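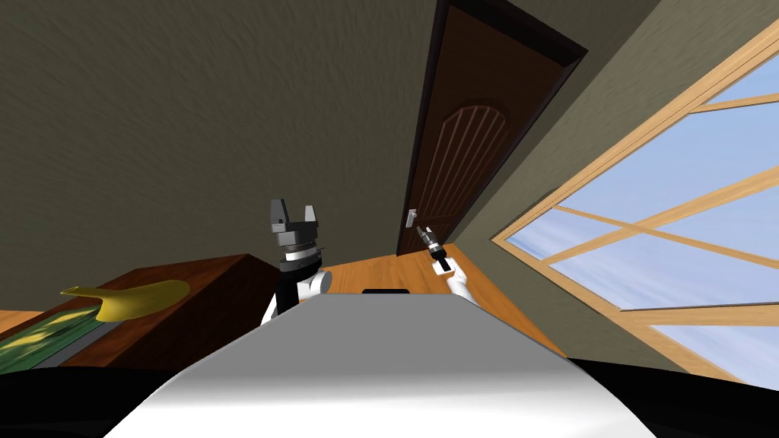 4.2 Fehleranalyse Türöffnung (Simulation)

Projekt Daka, Gruppe Brito
Bearbeitung: Raíssa Trindade, Dirceu Araújo

Der Zweiarmroboter soll in der Simulation eine Tür mit Drückergarnitur öffnen. Der rechte Arm führt den Griff, der linke bleibt mit geöffnetem Greifer in Warteposition. Im Dauerlauf vom März brach der Regler in 505 von 2.691 Versuchen ab. Gemeldet wurde jeweils eine Überschreitung der Kraftgrenze am rechten Handgelenk.

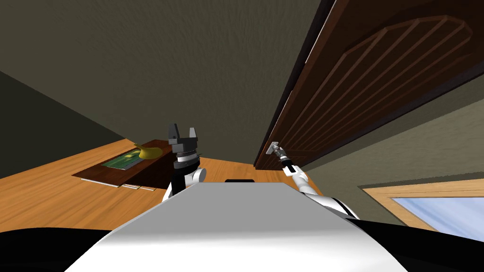 Die Abbrüche traten fast ausschließlich nach dem Greifen auf, beim Übergang vom Drücken zum Ziehen. In der Konfigurationsdatei war die Drehachse des Türblatts um 2 cm versetzt eingetragen. Die Sollbahn des Greifers wich dadurch mit wachsendem Öffnungswinkel vom Kreisbogen des Griffs ab, und die Kontaktkraft stieg bis zur Abschaltung. Der Fehler stammt aus der Übernahme des älteren Modells Arnus. Eine Plausibilitätsprüfung der Achslage war nicht vorgesehen.

Nach der Korrektur wurden 1.353 Versuche wiederholt. Abbrüche im Ziehvorgang kamen nicht mehr vor. Offen ist das Verhalten bei rutschendem Griff.

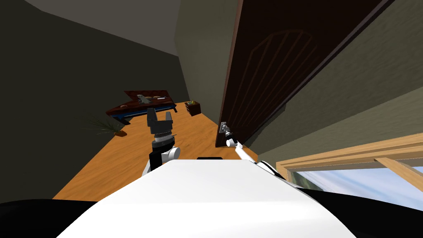 Telma Cáceres wandte in der Besprechung ein, die Kraftgrenze habe den Fehler zwar angezeigt, an einer realen Tür wäre die Abschaltung aber zu spät erfolgt. Sie forderte, den Grenzwert vor jedem Hardwaretest zu senken und die Achslage beim Laden des Modells abzugleichen. Beide Punkte sind in Abschnitt 5 aufgenommen.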